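Kalt bis zum letzten Bissen

Wer einmal einen Sommer lang mittags am Wasser gegessen hat, will nie wieder in die Kantine! Ich jedenfalls nicht. Seit Januar packe ich mein Essen selbst ein, und was als Sparprogramm begann, ist inzwischen mein liebster Teil des Tages.

Angesteckt hat mich Jacobus Mabuza, der in Gitby Kochkurse rund ums Mitnehmen gibt. 31 Rezepte hat er für sein Heft gesammelt, von Linsensalat mit eingelegter Zitrone bis zu kalten Sesamnudeln, die am zweiten Tag noch besser schmecken (wirklich!). »Das Dressing kommt ins Schraubglas, immer«, sagt er und schüttelt zum Beweis eines neben meinem Ohr. Blattsalat legt er ganz nach oben, Tomaten schneidet er erst vor Ort auf.

Herrlich finde ich auch seine Liebe zum Obst. Birnen? Nur feste Sorten. Beeren kommen in die Dose, Zitrusfrüchte dürfen lose mit, die haben ihre Verpackung ja dabei. 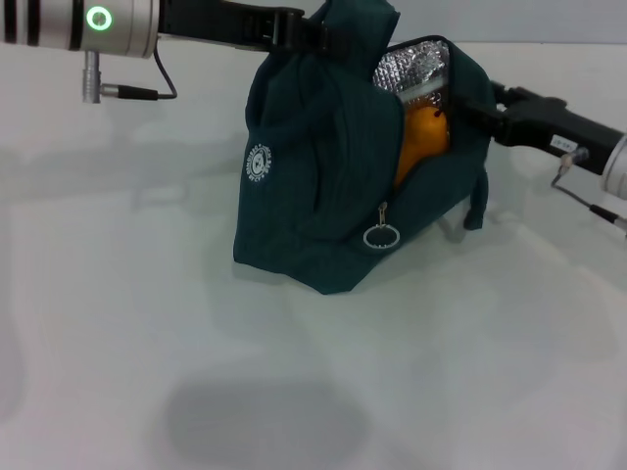

Innen silbern, außen dunkles Petrol: Kühltasche mit orangefarbener Frucht.

Am Abend vorher wandern bei Mabuza zwei kleine Wasserflaschen ins Gefrierfach. Mittags sind sie angetaut und werden getrunken, vorher halten sie den Joghurt kühl. Ich mache das jetzt genauso, und am Steg von Katene gibt es dazu noch Brot vom Vortag, in Olivenöl geröstet, mit viel zu viel Knoblauch.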